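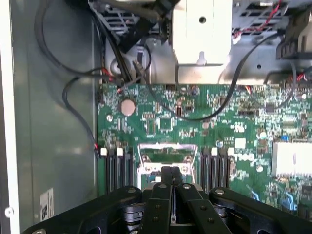 Motherboard and processor socket.

Oct 4, 2021

So I finally went for the keratin treatment at Gimetti, the salon on the corner in Movcombe, after putting it off since August. The price was 230 dollars. The stylist told me it would last "up to five months," and I have learned to be wary of the words "up to."

First, the consultation. It took two minutes. She lifted one piece of hair, said it was thirsty, and named the most expensive service on the board. I asked what was in the product, a line called Ramalho, and got the word "proteins" and a smile. The bottle was turned to the wall.

Then you can't wash your hair for 3 days. No ponytail, no clips, no tucking it behind your ears. I looked like I had been ironed.

Is it smoother? Yes, a bit. Is it 230 dollars smoother? I used to get close to this with a drugstore mask from Gesitz and a little patience – and nobody tried to sell me a special shampoo at the register afterward.

They also gave me a loyalty card. You get a free blowout at 2,000 points, and my visit earned 230. I'll let you do the math on that one. The card is in the junk drawer for now, and my roots still need doing.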